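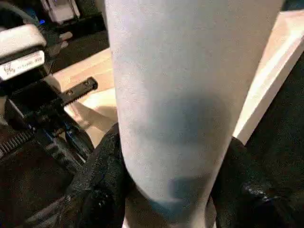 Comden is looking for people to take part in a home study on washing and keeping light-colored household fabrics. We want to know how ordinary families wash things like pillow covers, felt slippers and sleeves for bottles, and what they do when a stain does not go away. White things with a soft, slightly fuzzy surface interest us most. Two blue-gray smudges on something white, one of them big and pale with soft edges, is exactly the kind of problem we ask you to write to us about.

The study is called Prukari and it takes six weeks. You wash your things at home as you always do, with your own machine or by hand, and you write a short note in a diary after each wash. We do not send you any detergent and we do not ask you to buy one. The diary is on paper – if you like to type, we can give you a file instead.
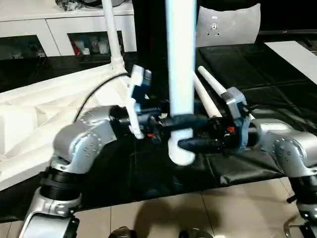
Lutfa Kodikara
Study Coordinator, Comden

Who can take part:
Adults who live in Pliltonitz or near to it
Homes where laundry is done at least once a week
People who can read and write in simple English

It is no problem if you have little experience with laundry. Students who live alone for the first time are very welcome, and also older people who have their own methods. We have 52 places. If more people write to us, we will make a waiting list and inform you by e-mail.

You will come to our office two times, at the start and at the end. Each visit takes 60 minutes. At the first visit we explain the diary and you sign the consent form. At the second visit we read the diary together and talk about it.

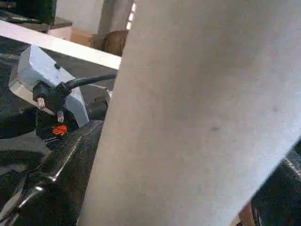

Do I get paid if I stop before the end?
You receive the part for the weeks you completed, and you do not have to tell us the reason for stopping.

Participants who finish the whole study receive 238 dollars by bank transfer. Bus tickets for the two visits are paid separately, so please keep them. Parking behind the building is free, but the entrance is narrow – large cars should use the street.

Your diary is stored without your name. Only the study team can read it, and our partner Ranasinghe receives the results as a summary. 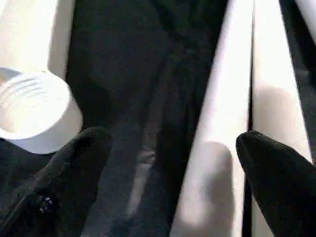

The summary will also be sent to every participant who wants it. Please mark this on the consent form.

To apply, write a short e-mail to the study office with your name, your telephone number and the number of people in your home. Put the word Prukari in the subject line. The last day to apply is 24 Feb 2020.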